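Julio, por la noche

Hoy me levanté con ganas de poner orden. Llevo cinco meses en este piso y todavía tengo cosas pequeñas que no viven en ningún sitio: marcadores, frasquitos, piezas de madera, tapones. Siempre terminan juntas en la mesa y yo las muevo de un lado al otro para poder cenar.

Duangjai me dijo por teléfono que debo separar por uso y no por tamaño. Lertchai piensa lo contrario. Él guarda todo lo pequeño con lo pequeño y dice que así encuentra las cosas más rápido, pero yo he visto su cajón y no le creo mucho. Escribí las dos ideas en el cuaderno y elegí la de Duangjai.

Lo que más me gusta son los recipientes de colores. Una fila de cuatro, abiertos hacia atrás, bastante hondos: azul claro, rosa, celeste y un morado azulado. Aprendí hace poco la palabra «celeste» y la uso siempre que puedo. Delante quedan las cosas por ordenar, un vaso de plástico transparente, un bloque pequeño de madera, un marcador entre lila y rosa, una botellita con tapa azul. Con el vaso tengo dudas. ¿Es para guardar o es para beber?

También me falta decidir qué color corresponde a cada cosa. Para escribir, pienso que el rosa. La madera puede ir en el morado, aunque Wiroj diría que eso no tiene lógica.

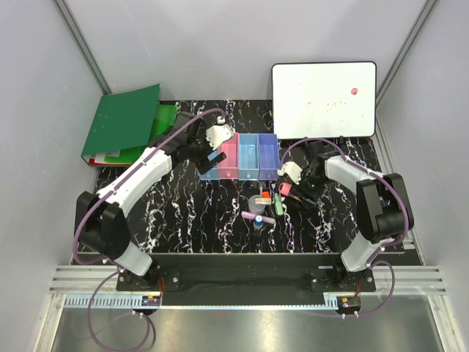 Mañana quiero hacer etiquetas, en español y en tailandés, para practicar la letra. Tengo que comprar cinta adhesiva y preguntar a Lamai si todavía tiene mis tijeras.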